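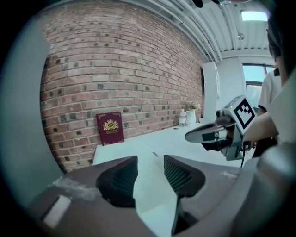 View past the ribbed finger pads, with a second unit and its marker at right.

Ikomix Hand-Held Gripper Pair
July
Posted by the Pistix equipment desk

The Ikomix pair records two-handed manipulation without a robot arm. Each operator action is stored as wide-angle video plus gripper pose, and the policy is trained on that record directly. The method paper from the Bullisden lab used 271 demonstrations of one table task, each recorded with 2 grippers.

A square black-and-white marker on the housing gives the other gripper's camera a reference for relative pose. Pose is dropped when the marker leaves view for more than 15 consecutive images - the Zaki software fills shorter gaps by interpolation.
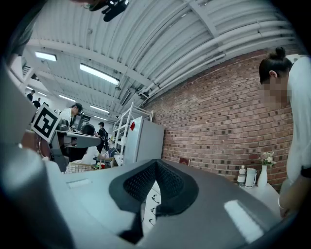 Pistix equipment desk

The Bullisden result depends on the relative pose. With it removed from the policy input, completed trials fell to 15 out of 40. Single-handed tasks showed no change. Mapping should be done once per room, before recording, at a slow walking pace. Brick and exposed pipework give the tracker plenty of texture; plain painted walls do not.

Supplied with the pair: cables, spare pads, Zaki license for one workstation. Calibration sheet must be printed at full scale.

Comments (3)

tmk_lab: Does the marker size have to be entered by hand in Zaki?

Pistix support: Yes, under Devices. Measure the outer black edge, in millimeters.

ferrule: Same drop here without relative pose, though ours was smaller. We record at a lower table.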